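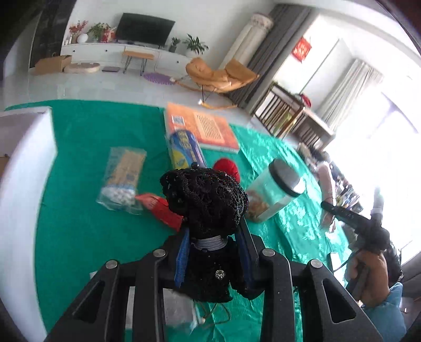 *Figure 1. Black lace-covered, doll-like object with a striped collar and a small brooch; green satin cloth behind.*

## 4. Why the fan curve matters more than the fan

I came to this part of the work sideways. The plan was to compare two coolers on the same graphics card, write down which was quieter and move on. I had the Calero (one big slow fan, lots of thin fins) and the Carbone (two smaller fans, heat pipes, a shroud that rattles if you so much as look at it), and I fully expected the Calero to win on size alone. It did win, on the first day. Then I updated the card's firmware, ran the whole lot again and the Carbone came out ahead, with no change to either cooler, the case or the room.

So this section is mostly about fan curves, meaning the little table inside the card that says "at this temperature, spin this fast". Most people never see it. The card ships with one, the maker sometimes changes it in an update, and the release notes say something like "improved thermal behaviour" if you're lucky.

### 4.1 What I ran

The test card was an Erkura board, bought from a shop like anybody else's. I put it in a closed mid-sized case with one intake fan and one exhaust fan, both fixed at a low speed so they'd stay out of the story. For load I used Sidar, the small rendering loop that Primo Vitale wrote for the earlier power measurements in section 2. It draws the same scene over and over and doesn't care about frame rate, so the card sits at 100 per cent use until you tell it to stop. A real game is lumpier than that – you get menus, loading screens, somebody staring at a wall – and I come back to games in 4.3.

Each run began with the machine switched off long enough for the heatsink to settle back to room temperature. I was impatient early on and skipped this a few times, and those runs are thrown out. In all I kept 159 runs, split between the two coolers and the two firmware versions. Noise was taken with a meter on a stand in front of the case, always with the side panel on. Temperature came from the card's own sensor, which I've no reason to think is exact, but it's the number the fan curve reads, and so it's the right one to be looking at.

### 4.2 Hunting

The older firmware has a steep step in its curve. Below the step the fan idles along happily. One degree above it, the speed jumps, the card cools, the temperature falls back under the step and the fan drops again. Then the whole thing starts over! With the Calero fitted, the card settled safely below the step and never touched it, and that's the entire reason it looked so good on day one. With the Carbone it landed right on the step, and the fans went up and down like someone breathing in their sleep.

If you average the noise over a whole run, this hardly shows. The quiet parts cancel the loud parts and you end up with a perfectly respectable figure. Sitting next to it is another matter. I'd take a steady hum over that slow surge any day, and I suspect most readers would too, so the results here give the spread as well as the average.

The newer firmware smooths the step into a slope and adds a delay before the fan is allowed to slow down. The Carbone stopped hunting completely. The Calero, poor thing, got slightly louder, as the slope begins at a lower temperature and the big fan was now being asked to work where it used to coast.
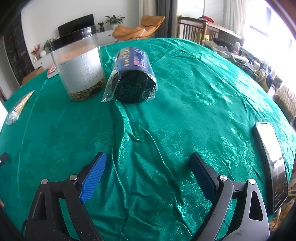
*Figure 2. Clear plastic canister with a black screw lid and a printed label, on a shiny teal-green damask tablecloth.*

### 4.3 Games, and a few loose ends

In games the picture gets muddier. The load comes and goes, and the old firmware's step was crossed from both sides, even with the Calero. Loading screens were the worst offender: the card cools while it waits, the fan drops, then the level starts and up it goes again. The delay in the newer firmware takes care of most of this, though I could still make out a change in pitch with the Carbone when I was listening for it.

I also tried writing my own curve, which is easy enough with the tool that comes with the card. A plain straight line from idle to full load beat both factory curves on the Calero. On the Carbone it did no better than the newer firmware, and I fiddled with it for far longer than it deserved.

Two things I'd do differently. I only had one sample of each cooler, so the shroud rattle may belong to my Carbone alone; I held it down with a strip of foam for the runs reported here. And I left the case fans fixed throughout. Most boards will ramp those as well, on a curve of their own that knows nothing about the card's, and Primo reckons the pair of them can end up chasing each other. I haven't measured that yet.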